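Unit 7: Recreational Leagues and the School Athlete
Handout for students in Introduction to Sport Administration

Purpose of this unit
This unit considers how community volleyball leagues are organized when many of their players also attend school. Students should read the Villby case before class and bring written answers to the questions at the end.

The Villby case
The Villby Recreational Volleyball League began with teams drawn from a few neighborhoods. It now registers 300 players each season, of whom 200 are enrolled in local schools. Matches are played at the Flullholm gymnasium in the evening, and the last one must end by 10 p.m. The league rents the court for 4,000 dollars a season and recovers this cost through team fees.

Rosters are limited to players who do not hold a place on a school varsity team. The rule protects playing time for beginners, but it also creates difficulties. A student who leaves the varsity team in the middle of the season must wait until the next registration period – a delay that many families consider too long.
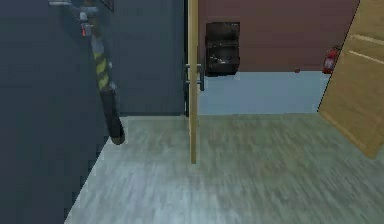 Desjardins objected that the waiting period punishes students for a decision that is often made on medical or academic grounds, and asked that each request be heard on its own merits. The league has kept the rule but now accepts written appeals until the end of January.

Scheduling and officials
Each match requires one certified referee and one scorekeeper. The Ondus division, which is reserved for first-year teams, uses shorter sets so that three matches can be completed in one evening. Teams that forfeit twice lose their place in the playoffs.

Questions for discussion
Should eligibility depend on varsity status at registration or on the day of the match?
Who should bear the cost of the court when a team withdraws?
What records should a league keep when it hears an appeal?

Written answers should not exceed one page and are due at the start of class.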